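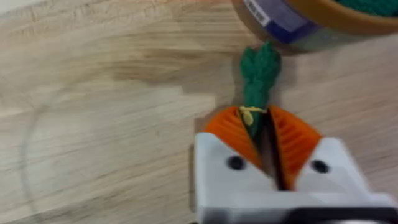

Toy table first, because that's where we always end up anyway. I'm writing these up for everybody who couldn't make it to the May meeting of the Metville make-and-mend group, and I'll try to keep it short (I won't manage it). We agreed the Saturday sale needs more soft toys and fewer pincushions. The crocheted carrot got passed as the pattern for the vegetable set – bright orange, ribbed body, with the ridges worked close together so it reads as a carrot from across the room. Somebody asked for a version in purple. We'll see! Yarn comes out of the Stilta order, and please take from the open cone before starting another one.

4 min read

Next up, money. We have $881 in the account, and $102 of that is already promised to Gadico for the hall deposit. That leaves enough for new tables if we want them, but most of us like the old wooden one and voted to keep it. I voted to keep it too, for the record. It does need a good going-over with oil before the sale, and I've put my name down for that.

Then we got to the mending side, which ran long. The Bhatt shelving job is still waiting on brackets. We talked through what belongs in the shared tool box and what should go home with people, and this was the liveliest bit of the evening by a mile. Agreed: utility knives stay in the box, blades in, and never on the same table as the kids' toys on sale day. Printed parts get a tray of their own with a label on it, so they stop wandering off into the yarn.

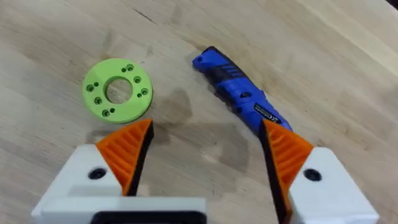

Item 4: green printed ring and blue utility knife, both for sorting.

On the ring, we went back and forth over whether to print more. I said wait until the first one has been tried on the yarn stand, and that carried, with a few grumbles from the printing corner.

Sale day setup starts at 9. Bring your own mug, price your things before you arrive, and park around the back if you can. Soup will be on by lunchtime – bread still needed, so shout if you're baking. We wrapped up at 8:30 and the next meeting is same place, same time.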